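Let the quiet ones run the label for a while
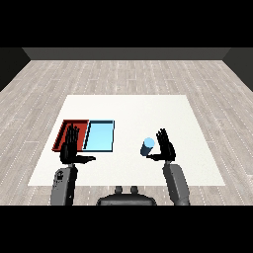
I've been writing for small music outfits since I was 22, and I reckon I can tell within a week whether a place is going to last. It comes down to who answers the emails.

When I started at Lerus we had eight people and every one of them wanted to be the person who discovered somebody. Great fun at parties! Hopeless when a band needed their artwork sent back by Thursday. Then Dzintra Kļaviņa came on as staff coordinator. She'd spent years in hospital rostering (her favourite kind of music was, and still is, brass bands) and a few of us were pretty snooty about it, me included.

Well. By March we had a calendar people used, the reviewers were getting their albums before release day, and two writers who'd been on the verge of quitting were still with us. She hadn't signed anyone or written a word for the site. She'd just rung people up and asked how they were going.

So it bugs me that when Ninura put out its staff page last month, the bios were all about taste. First gig, favourite record, the time they met so-and-so backstage. Lovely, I read all 58 of them, but I couldn't work out who I'd call if a payment went missing.

I'd love to see more labels hire from outside music, from nursing or the army or the council office, and then put those people near the top of the page. Pay them properly too, while you're at it. Nivport is advertising for a coordinator right now, and I've already sent the link to my sister, who runs a school canteen and can't name a single drummer.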